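Irkville Home Repair Board > Upholstery and Furniture > Cleaning

Thread: Small dark stain on large square cushion, plain weave cover, want to avoid a ring

dramani_bench
Posts: 300

Large square seat cushion, yellow-green, from a Tolta lounge set. Foam core, cover fixed on with no zipper. One dark spot right of the middle and a second, fainter one farther left. Origin of both unknown. The set came out of an office clearance in August.

Vacuumed both faces with the brush head, then tried a barely damp white cloth on the faint spot. Some color transferred to the cloth. I have not touched the dark one yet.

Care tag is gone, so I don't have a cleaning code. Before I go further I would like opinions on spot treatment versus wetting the whole face. 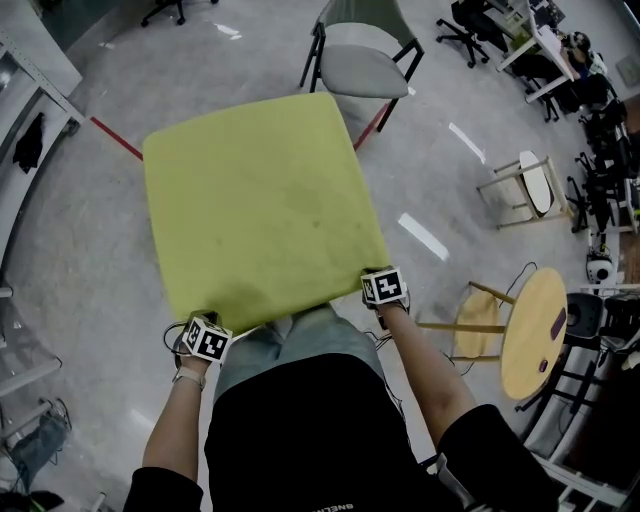 The cushion, stained face up. Dark spot right of the middle.

The shading along the near edge may be dirt or may be the nap. I can't tell by looking at it.

seamripper14

If you got transfer with plain water, the faint one is at least partly water soluble. Start there. Distilled water, 2 drops of clear dish soap per cup, apply with the cloth and not the bottle. Blot from the outside in. Do not rub.

I would not wet the whole face on a fixed cover. The foam holds water for days and you can't get air to the underside of the fabric.

Ayuba Ansah

Disagree on the last point. On a plain light cover, spot cleaning is what makes the ring. You remove the stain and leave a clean circle with a dirty outline. The whole panel should be misted evenly, seam to seam, and extracted. The foam stays dry if you mist and don't pour.

I have done it this way on the same Tolta cushions, 14 of them, and had a ring on one. That one had been spot treated before I got it.

seamripper14

Misted with what? A hand sprayer lays down an uneven pattern unless you are very consistent.

Ayuba Ansah

Garden pressure sprayer, finest setting, held at arm's length. Two passes at right angles. Then a small extractor, dry strokes only, until the clear head shows no more water.

amerley_a

Missing step in both methods: find out what the fiber is. Pull a thread from the seam allowance on the underside and do a burn test over a sink. Polyester melts to a hard bead. Viscose burns like paper and leaves soft ash. If it is viscose, neither of you should be putting water on it, and the transfer on the cloth could be dye.

What color was the transfer?

dramani_bench

Gray-brown, no yellow or green in it. Thread melted and left a hard black bead.

amerley_a

Synthetic, then, and the transfer was soil. Water is fine. Check the shaded edge with a dry brush before anything else. Stroke it one way, then the other. If the shade moves, it is nap and you can leave it alone.

oldtacks

Nobody has mentioned solvent. A small dark stain with a defined edge is often grease or ink, and soap will spread ink. Dab with isopropyl on a cotton swab first, in one corner of the stain. If the swab picks up color, stay with isopropyl until it stops, then do the water step.

Ayuba Ansah

Agreed on the order, solvent before water. Test it on the underside first. Some backings soften.

seamripper14

Also agreed. I still would not mist the whole panel with a fixed cover, but with a real extractor the risk is lower. With towels only, I would stay with the spot.

dramani_bench

I have a Janinov handheld extractor, so the panel method is possible. Brush test done: the shade moves on part of the near edge and stays put toward one corner. Underside test with isopropyl is drying now.

amerley_a

Stand the cushion on edge to dry when you get to the wet step — not flat — and turn it every few hours. A fan helps. Heat does not.

dramani_bench

Underside test is clean, no softening and no color on the swab. Starting on the dark spot tonight.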